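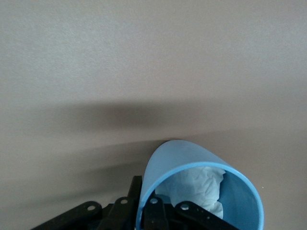 Pale matte worktop with fine speckling

How do I get a dull patch out of a matte worktop?
Asked by Raili Juntunen

We had new worktops fitted in November, a matte beige from the Trernari range. Beside the hob there is now a patch that looks greasy from one side and fine from the other. I have tried washing-up liquid and a damp cloth. The fitter quoted 136 pounds just to come and look. Is there anything else to try first?

3 answers

Gearóid Doherty
Most likely it's cleaner residue — washing-up liquid leaves a film on matte finishes if you don't rinse it off. Fill a bowl with warm water, nothing in it, and go over the whole top twice with a clean microfibre cloth. Change the water in between. Dry with a separate towel. If it still shows, put a teaspoon of bicarb in a little water, rub gently and rinse again. Don't use cream cleaner or the green side of a sponge, you'll polish it and then you have a shiny patch for good.

Farzad Mirzaei
vinegar. works on mine

Ashley Ellwood
I'd leave vinegar alone until you know what the top is made of. It can mark stone. Look in the paperwork for a care sheet, ours was tucked in with the sink clips. Plain water did it for us, though it took three goes. Also check the guarantee before paying anyone 136 pounds.

392 people found this page useful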